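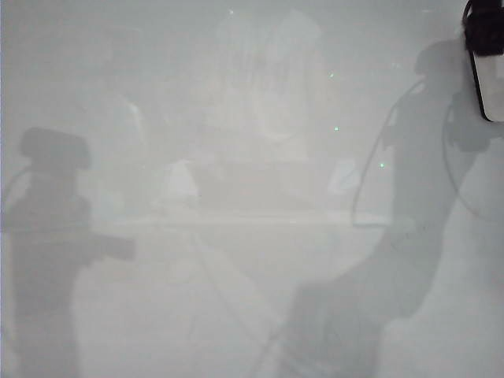
드리스트비 공화국과 플리로 연방의 제2차 실무회담은 2019년 8월 22일 오전, 중립국이 제공한 시티차이 회관에서 개회하였다. 의전관 몬트리 콩깨우는 규정에 따라 개회 한 시간 전에 입장하여 좌석과 명패, 음료의 배치를 확인하였다. 창밖은 뿌연 회백색이었고, 그 위로 커다란 잿빛 그림자 두 개가 드리워져 있었다. 왼쪽 그림자는 키가 컸으며 기둥 위에 그보다 조금 넓은 네모진 머리를 얹은 모양이었다. 콩깨우는 잠시 그것을 바라보다가 업무일지에 '시계 불량'이라고 적고 나머지 명패를 마저 놓았다.

의제는 클롤리다 해협의 등대 관리권이었다. 양국은 해당 등대가 자국 영토에 속하지 않는다는 입장을 일관되게 견지하여 왔다. 등대를 소유하는 측이 과거의 수리비를 부담하여야 하였기 때문이다. 공동 조사단이 제출한 보고서는 부속서를 제외하고 543쪽에 달하였으나, 등대가 어느 나라에 있는지에 관하여는 판단을 유보하였다.

오전 회의에서 드리스트비 측 수석대표는 모두발언을 통하여 우호 관계의 유구함을 상기하였다. 플리로 측 수석대표도 같은 취지로 발언하였다. 이어 드리스트비 측이 등대를 조건 없이 양도할 용의가 있음을 밝히자, 플리로 측은 깊은 사의를 표하고 이를 정중히 사양하였다. 회의는 이 지점에서 정회되었다.

콩깨우는 정회 시간에 양측 대기실을 차례로 방문하였다. 드리스트비 대기실에서는 커피가 식었다는 지적이 있었고, 플리로 대기실에서는 상대측 의자가 더 높다는 이의가 제기되었다. 그는 줄자를 가져와 양측 서기관이 입회한 가운데 의자를 측정하였다. 높이는 동일하였다. 플리로 측은 측정 결과를 수용하되, 상대측 대표의 키가 더 크다는 사실을 회의록에 남겨 달라고 요청하였다. 콩깨우는 요청을 접수하고 접수번호 195번을 부여하였다.

"의전관께서는 그 등대에 가 보신 적이 있습니까?"

드리스트비 수석대표가 복도에서 물었다. 공식 일정에 포함되지 않은 질문이었다.

"한 차례 있습니다. 부임하던 해 12월이었습니다."

"불은 켜져 있던가요?"

"켜져 있었습니다."

"누가 켜는 겁니까?"

콩깨우는 대답에 앞서 이 질문이 어느 의제에 해당하는지를 검토하였다. 해당하는 의제는 없었다.

"등대지기가 켭니다. 여성 한 분이 부친의 뒤를 이어 근무하고 있습니다. 급여는 양국 중 어느 쪽에서도 지급되지 않는 것으로 들었습니다."

수석대표는 말없이 서류철을 다른 손으로 옮겨 들었다. 그는 해군에서 복무한 경력이 있었고, 약력에는 그 사실이 한 줄로 적혀 있었다.

오후 회의는 예정보다 늦게 속개되었다. 드리스트비 측은 수정안을 제출하였다. 등대의 귀속에 관한 논의는 향후 100년간 보류하며, 그 기간 중 등대지기의 급여와 기름값은 양국이 균등하게 부담한다는 내용이었다. 플리로 측은 본국의 훈령을 구하기 위하여 정회를 요청하였다. 전화 통화는 길었다. 통역관 한 명이 그사이 외투를 입은 채 잠들었으나 깨우는 사람은 없었다.

돌아온 플리로 수석대표는 수정안의 문구 가운데 '기름값'을 '연료비'로 고칠 것을 제안하였다. 드리스트비 측은 이의가 없다고 답하였다. 체납된 급여의 정산 문제가 남아 있었으나, 이는 부속 의정서에서 별도로 다루기로 하였다. 의정서의 초안 작성은 의전실에 위임되었다.

서명식은 저녁에 거행되었다. 양측은 만년필을 교환하였고, 플리로 측의 것은 잉크가 나오지 않아 콩깨우가 자신의 볼펜을 제공하였다. 볼펜의 색상이 규정에 부합하는지에 관한 질의가 있었다. 그는 부합한다고 회답하였다.

대표단이 모두 떠난 뒤 콩깨우는 회의장에 남아 명패를 국가별로 분류하였다. 이어 의전실 양식으로 공문 한 통을 작성하였다. 수신인란에는 클롤리다 해협 등대지기 귀하라고 적었으나, 국가명을 기재하는 칸에서 펜을 멈추었다. 해당 칸은 필수 기재 사항이었다. 그는 규정집을 펼쳐 예외 조항을 찾아보았고, 찾지 못하자 칸을 비워 둔 채 직인을 찍었다.

공문은 다음 날 첫 우편선 편으로 발송되었다. 회신은 두 주 뒤에 도착하였다. 급여에 관한 언급은 없었으며, 서쪽 계단의 난간이 헐거우니 못을 보내 달라는 내용이었다. 콩깨우는 이를 접수하여 양국 대표부에 각각 사본을 송부하고, 퇴근길에 철물점에 들렀다.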